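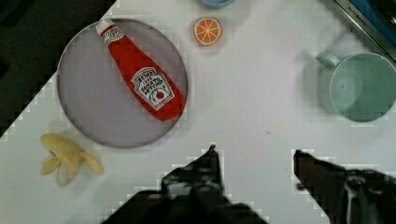
Nicanor Villalobos keeps two counters on the wall of the recording room at Nutport. One gives the number of demonstrations recorded. The other gives the number kept. On Wednesday, October 17, 2018, when we spoke, the first read 300 and the second read 274.

"The second is the one I get asked for," he said. "The first is the one that costs money."

Villalobos runs data gathering for Clokberg, which is building a learned controller for clearing and setting kitchen surfaces. The controller is trained from examples. An operator drives the arm by hand through a leader device, the arm follows, and the joint positions, the jaw opening and the video from the wrist are stored together. Each recording covers one instruction, such as putting the banana on the plate or moving the mug to the left. The objects are mostly play food and ordinary crockery: a plate, a green mug, a slice of orange, a soft ketchup bottle with the Heinz label on it.

I asked why play food.

"It keeps its shape from one week to the next. A real banana is a different object by Thursday. We will need real ones eventually, and I have said so in writing, but for the first set I want the variation to come from position and from the operator. If the object changes as well I can't tell what the model has failed on."

The soft bottle is an exception he argued for. Most of the early objects were rigid, and the team found that the operators closed the jaws fully on everything, knowing that the motor current limit would stop them. "You get a jaw signal that is a square wave. Open, shut. The model learns a square wave. Then you hand it something that gives, and it shuts on it like a door." With fabric items in the set, operators began closing in stages. He regards the change in the jaw trace as the most useful result of September, although it was never planned as an experiment.

The bottle has other difficulties. Its label can face any way, including upside down to the wrist camera, and the neck and the base call for different grips. The written procedure allows either. Villalobos would have preferred to fix one.

"Teodoro talked me out of it. He was right on the evidence we had. I still think it will cost us."

Teodoro Lorente trains the models and does not record. His case for leaving the grip free is that a forced grip makes operators contort the arm when the object lies badly, and these contortions end up in the data as if they were skill. "I would sooner have two clean ways of doing a thing than one way done awkwardly half the time," he said. "The method we use can represent two ways. It can't represent a person being annoyed."

Both men agreed on the starting position. Every recording begins with the jaws open and nothing between them, and with the arm drawn back far enough for the wrist camera to take in most of the table. The operator then waits for a tone before moving. Lorente asked for the wait after finding that early recordings began with the arm already in motion towards the target, so that the first image gave away the answer.

"The network didn't need to read the instruction," he said. "It only had to carry on in the direction it was going. The offline scores were excellent. On the arm it sat still, because at the start it had no direction to carry on in."

Layouts are generated by a script called Drikasness, which prints a sheet giving each object a rough zone and a heading. Operators place by eye. There was a proposal to mark the table with a grid, and Villalobos refused it on the ground that the marks would be visible to the camera and the model would use them. Objects may touch or overlap. An object lying on the plate is a permitted start, and he wants more of those, as the earlier sheets kept everything well apart and the first model had trouble whenever something rested on something else.

He was less settled on the subject of clutter at the margins. Things that are not part of the task stay within view in many recordings, and he does not clear them. Lorente supports this in principle but wants them moved more often. A background that never changes becomes, in his words, a landmark, and he has seen a policy miss its target after a tray was shifted by the width of a hand.

On rejected recordings the procedure is short. A recording is dropped if the arm faults, if a stream is missing, or if the operator completes the wrong instruction. It is kept if the operator misses a grasp and tries again. Clokberg's first contractor, Nieto, had deleted the second attempts as untidy, and 57 recordings had to be made again.

"Recovery is most of what I want," Lorente said. "If every example goes well, then the first time it goes badly the model is somewhere it has never been."

Operators work in sessions with a fixed break, and the session number is stored with the data. Villalobos plots time per recording against position in the session. The curve falls as people warm up, levels off, and then falls again near the end, and he distrusts that second fall. Late recordings are shorter but the paths are less smooth, with the approach and the closing of the jaws run together. He has not excluded them. He has asked Lorente to train with and without, and the comparison is waiting for time on the machine.

The next batch uses the same table with the lamps moved. Villalobos wants the shadows to fall the other way before any new objects are added. Lorente would add the objects first. The sheets for the lamps are already printed.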